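We use cookies to remember your settings. Accept / Manage

Open Day Safety Checklist: Hand-Held Gripper Folding Demo, with my comments

Posico sends me one of these sheets before every open day, and I've stopped pretending I can fill it in without rambling, so comments go under each item! This one covers the folding demo at the Ochoa house in May.

1. Work surface clear and at a good height: PASS
A bed is lower than our bench, so whoever is demonstrating should kneel now and then (my back voted for this). I like a T-shirt laid out flat to start, collar away from you.

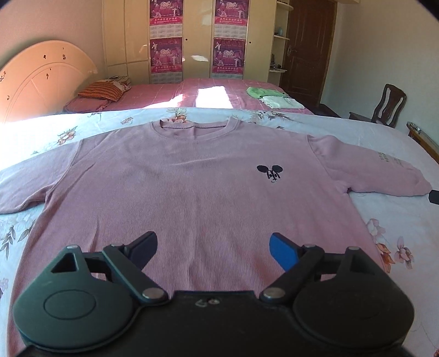 Stestgate wrote back on the draft that a bed is fine for grown-ups but they'd want a proper table before school groups try it, and could we please add that to the form. Added, see item 5.

2. Fingers clear of the linkages: PASS WITH COMMENT
The pivots are the pinch point, and visitors always want to poke them. Say it out loud before you hand the thing over, then say it again. Kids under 3 stay with a parent, well back.

3. Grip check on soft fabric: PASS
Take a folded edge between the fingertips, close slowly, don't yank. Knits are lovely for this, they stand up a bit and give you something to grab. 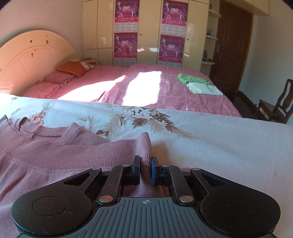
4. Walkway and door: PASS
Max 22 visitors in the house at once. Keep chairs against the wall and bags out of the hall.

5. Table for school groups: OPEN
Jasturach has one we can borrow, I just need 48 hours' notice and somebody with a van.

Questions? Contact the open day desk, ext. 974 | © Posico | Back to top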